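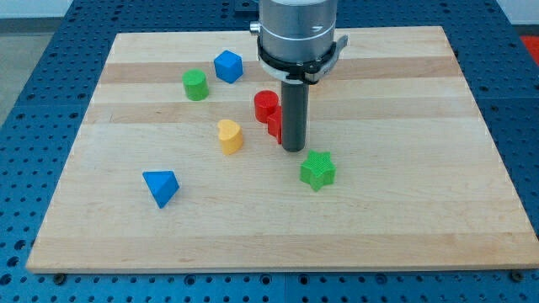

## Shape block sets: progress to August 22, 2025

To: Getsemaní Ledesma, Plaresham Fund
From: Storkis workshop

You asked whether the 895 sets will be ready by December. I doubt it. We have finished 202, and the supplier's promise that things will now speed up is one I have heard before.

**Blocks.** The set stays at seven small pieces in different shapes, among them a blue cube, a green cylinder and a red cylinder. Bangera wants more colours. I have seen no evidence that children sort any better with them, and each new colour means another paint order.

**Boards.** The pale striped board, made of joined strips, is the one Sternamley nursery has been trying. Staff there say it is "lovely". They said that of the last one too, and it went in a cupboard. I would like to know how often it comes out before we pay for more.

**Money.** Spent so far: £3,651, nearly all of it on timber and paint. The trial visits were meant to be cheap and were not.

**Trials.** 11 feedback forms came back. Most are ticks with no comments, so I would not quote them in your annual review.

**Next**

- Get a written delivery date from the supplier
- Visit Sternamley without ringing first
- Leave the extra colours until both are done

I need your decision on the board order before we buy any more timber.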